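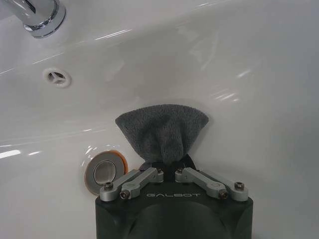 ## 1. Aim of the project

Our project looked at how a small bathroom gets dirty between cleans and how much product it takes to keep it in order. We chose the washbasin corner in the student house at Gurville because everyone on the floor uses it. The work was done in July by Gaëtan Collet and Xiaoyan Bai.

## 2. The basin and the wall

The basin is white ceramic with a chrome single-lever tap, a round overflow and a drain stopper. The wall behind is grey and a bit mottled, so splashes are hard to see on it. We wiped it every time whether it looked marked or not.
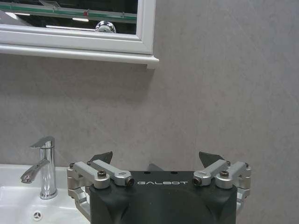
Fig. 2. Mirror with its white ledge, and the tap below.

The ledge under the mirror took longer than we expected. Toothpaste gets into the corner at the end and a flat cloth does not reach it. We used an old toothbrush there and on the overflow.

## 3. Method

We cleaned in the same order each time:

1. Mirror, dry cloth only
2. Ledge and wall
3. Tap, including the back of the column
4. Basin, stopper and overflow

For the basin we mixed 200 ml of Mivley cleaner with warm water in a jug. For the tap we
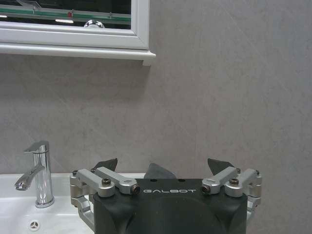
used plain water and a dry cloth, as the cleaner left streaks on the chrome. Each clean was limited to 400 seconds with a phone timer. Gaëtan did the cleaning and Xiaoyan kept the notes.

## 4. Results

Over the whole project we used 1505 ml of cleaner. The shortest clean took 169 seconds. Most of the time went on the ledge and the tap, and the bowl itself was quick.
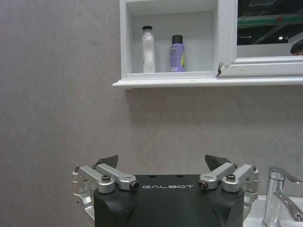 Fig. 4. White cabinet on the grey wall.

## 5. What we would change

We should have measured the water as well as the cleaner. The notes from the first few cleans do not say which cloth was used, so we left them out of the comparison. A smaller brush would help with the ledge.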